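This site uses cookies to remember your login and which tickets you have open. Accept / Manage choices

Search tickets Type a word or ticket number Go

Ticket 153: Every note reported late, all players, all instruments
Product: Closer (desktop, practice feedback)
Opened by: Adhiambo Okoth, strings, Domínguez School of Music
Opened: 2025-04-24
Status: Resolved, with one leftover

Original report

Closer has decided that my entire viola class cannot play in time. Some of them can't, and I have said so for years without software. But it now says the same of me, of the pianist, and of the demo recording that ships with the program, which got a rhythm score of 5 out of 100. The demo player is supposed to be the one we look up to.

Pitch feedback is fine. Bow feedback from the Evel sensor is fine as far as I can tell, although it thinks I use too much bow, and we disagree on that. Only the timing is off. Every note is marked red and "late." It started after the update. I have restarted the laptop, the interface and, at the suggestion of a student, myself.

Support, first reply

Thanks for the detailed report. Could you send the session log (Help, then Save Log) and tell us whether the notes are late by the same amount each time, or whether it gets worse as the piece goes on? Please also confirm that you're using wired headphones. Wireless ones add delay and we have to ask.

Reply from Adhiambo Okoth

Wired. The wire is one of the few things in that room I trust.

Log attached. By eye the notes are late by the same amount each time. I played quarter notes at 60 and each of my notes landed almost on top of the next one in the score, so if I'd been a full beat later I would have gotten a perfect result. I considered teaching it that way.

Support, second reply

The log shows a fixed delay of 976 ms on the audio input. A normal figure for your interface would be in the low tens. Closer subtracts whatever delay it measured during calibration, so either the calibration went badly or it's reading someone else's.

Please try these in order and stop when something changes:

1. Settings, Audio, Reset Calibration. Restart Closer.
2. Run the clap test again. Clap on the fourth click, not after it.
3. Unplug the Evel receiver and repeat step 2.
4. Play the demo file through the scoring page with no microphone selected.

Results from Adhiambo Okoth

Step 1: Done. It says "Calibration reset." No difference.

Step 2: Done four times, by me and then by a percussionist, who took it personally. The clap test says 11 ms and gives us a green check mark. Then I go back to the scoring page and we're all late again.

Step 3: No difference. The Evel app then sent me a notice asking if I had stopped practicing.

Step 4: Still 5 out of 100. With no microphone. I'm not an engineer, but I don't see how a file can be late when nothing is listening to it.

I also added two pictures to the ticket.
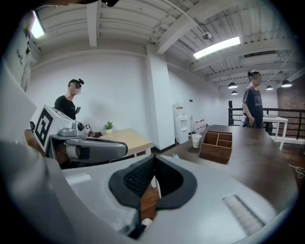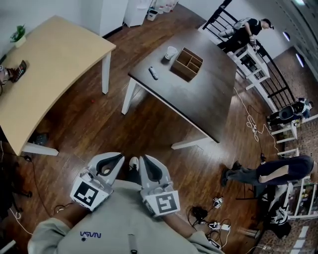
Both pictures: hand-held grippers, wooden floor.

Support, third reply

Step 4 was the useful one, thank you. It rules out the room, the microphone, the interface and the percussionist. The delay is being applied inside Closer after the audio is read.

We think there are two calibration files. The clap test writes to the new location, which came in with the update. The scoring page looks in the old location first and only moves on if it finds nothing there. Reset Calibration clears the new one. You can see where this is going.

Could you look in the Closer folder under Documents, open "profiles," and list what's in it?

Reply from Adhiambo Okoth

There is a file called default and a file called trinirari_hall_FINAL. I made the second one. Or rather, I copied it from the laptop we used for the Trinirari concert last September, when the quartet played in one room and the audience feedback screen was in another, and we wanted the delay on purpose. I remember being pleased with how well it worked.

I had forgotten it existed. The old version of Closer apparently had too.

Support, fourth reply

That explains it. The old version loaded "default" by name. The update takes the first profile by date modified, and copying a file between laptops can give it a newer date than the one it sits beside. Please:

- Close Closer fully (check the tray, it likes to stay there).
- Move trinirari_hall_FINAL out of the folder. The desktop is fine.
- Open Closer and run the clap test once.
- Score the demo file.

Results from Adhiambo Okoth

Demo file: 98. Me: 91, and I know which bar it was. The viola class goes in this afternoon and will find out that the excuse has expired.

One question. We have 2,000 student takes stored, and the ones made since the update all have terrible rhythm scores. Two parents have written to me. Can those be scored again, or do I have to explain all this to the parents?

Support, fifth reply

They can be scored again. The audio was saved correctly and only the scores are wrong. Go to Library, select the takes made since the update, and choose Rescore. Leave the laptop plugged in overnight and turn sleep mode off. Teacher comments are kept. Emails already sent to parents can't be recalled by us.

We've filed a bug for the profile order and another for Reset Calibration, which should reset the calibration.

Reply from Adhiambo Okoth

Rescored overnight. All fine except for one take by a beginner, which went down. I listened to it and the machine has a point.

Leftover: the Evel sensor still says I use too much bow. Please leave that part open.

Support note

Main issue closed. Bow length question moved to the Evel queue. Sensitivity is set per player under Evel, Player, Arm Length, and yours is currently blank.

Recent tickets
Closer: page turns when the cellist sneezes
Evel: sensor charges only when upside down
Closer: tuner stuck on 415 after early music week
Library: duet saved as two solos
Closer: metronome keeps going after quitting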